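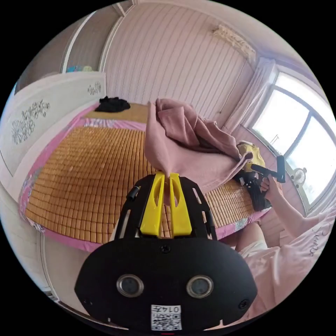 Gripper Comparison Program: Frequently Asked Questions

The Temen Gripper Comparison Program lends hand-held grippers to households and small laboratories so that finger designs can be judged on ordinary work before they are fitted to an arm. The current round is limited to clothing and bed linen. Participants work with two grippers, one in each hand, on a normal bed or table at home. A typical task is to pinch a piece of cloth between the two yellow fingers of one gripper while the second gripper holds the far end, so that the cloth hangs in loose folds between them. The answers on this page apply to everyone who has been accepted into the round, and to those who are considering an application.

Which grippers are being compared?

The round compares two sets of fingers on the same body. The first set, supplied under the name Landeg, is a flat, tapered finger with a long slot. The second set, named Dasudow, is a narrower solid finger with a ribbed pad at the tip. Participants receive the Landeg fingers first and exchange them for the Dasudow fingers halfway through the loan. The body, the handle and the lenses remain the same throughout.

Why do the Landeg fingers have a slot?

The slot lets the finger bend slightly when it closes on something thick. On a single layer of thin cotton the bend is small and the tips meet flat. On a folded hem or a cuff, the finger gives way along its length and more of its surface touches the fabric. Whether this is worth the loss of stiffness is one of the questions the round has been set up to answer.

Who may apply?

Any adult who can set aside the necessary time may apply. No experience with robots is required. Applications from schools and laboratories must be signed by a member of staff who will be responsible for the equipment. Applications for the next round open in February.

How long does a loan last?

A loan lasts seven weeks. The fingers are exchanged at the end of week 3, and week 4 begins with a short practice period that is not scored. Extensions are granted only where equipment has had to be replaced.

What tasks will I be asked to carry out?

The task list contains 57 items, divided into lifting, spreading, folding and stacking. Examples include the following.

Lift a pillowcase by one corner and pass it from one gripper to the other.
Spread a long-sleeved sweater flat, with both sleeves pulled out to the sides.
Fold a pair of trousers in thirds and place them on an existing stack.
Pull one garment from the bottom of a heap without moving the rest.

Tasks may be done in any order within a week. Each task is to be tried with both sets of fingers, using the same garment where possible.

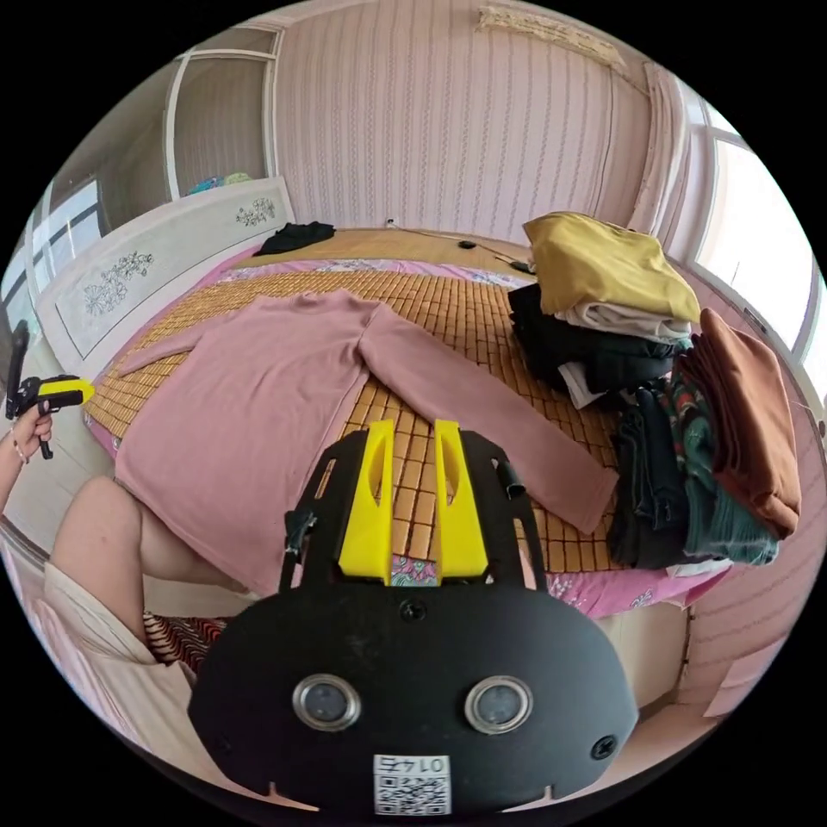
Knitwear deserves particular care. A sweater that has been spread flat offers very little edge for the fingers to take hold of, and participants often press down harder than they need to. The recommended method is to approach at a low angle, close the fingers on a small ridge of fabric near the shoulder or the cuff, and lift slowly before moving sideways. If the ridge slips out, the attempt is to be entered as a miss and the garment laid flat again before the next attempt.

Does the surface matter?

Yes. A smooth sheet, a woven mat and a bare table all behave differently under cloth. A mat with hard edges may catch a fingertip, and a soft mattress will sink when the gripper is pressed into it. Participants are not asked to buy or prepare anything. They are asked to name the surface on the score sheet and to keep to the same one for both halves of the loan.

How are attempts scored?

Each attempt receives one of four marks: complete, complete with a regrip, partial, or miss. A regrip is any case in which the fingers are opened and closed again on the same piece of fabric before the task is finished. Speed is not scored. The comments column should be used for anything the marks do not cover, such as a finger that left a crease or a grip that tired the hand.

What do the two lenses on the body record?

They record the fingers and the area in front of them. The view is wide, and it will often take in much of the room as well as anyone working there. Participants should put away letters, identity papers and family photographs before starting. All other members of the household must have agreed in writing before work is carried out in a shared room.

May I cover the label on the front of the body?

No. The label carries the code by which each unit is entered in the equipment register. It must be left uncovered and must not be peeled off for cleaning.

May I tighten or remove the screws?

The two screws that hold the fingers may be removed when the sets are exchanged, using the tool provided. All other screws are to be left alone. If any part of the body feels loose, stop work and contact the program office.

What happens if a garment is damaged?

The program will repay the reasonable cost of a garment damaged during a listed task. The claim should be made within the same week and should state the task and the set of fingers in use. Delicate, borrowed or valuable clothing should not be used.

Will the results be published?

A summary comparing the two sets will be sent to all participants after the round has closed. It will give results by type of task and by type of fabric. Individual households will not be named.

Will the chosen fingers be fitted to an arm?

That is the intention. The preferred set will be mounted on the two-arm test stand at the Flukisthorpe site, where the same task list will be repeated under machine control.

Whom should I contact?

Questions about applications, loans and returns should be addressed to Soledad Arellano, Program Coordinator, at the Flukisthorpe office. Please include the number printed on your loan form.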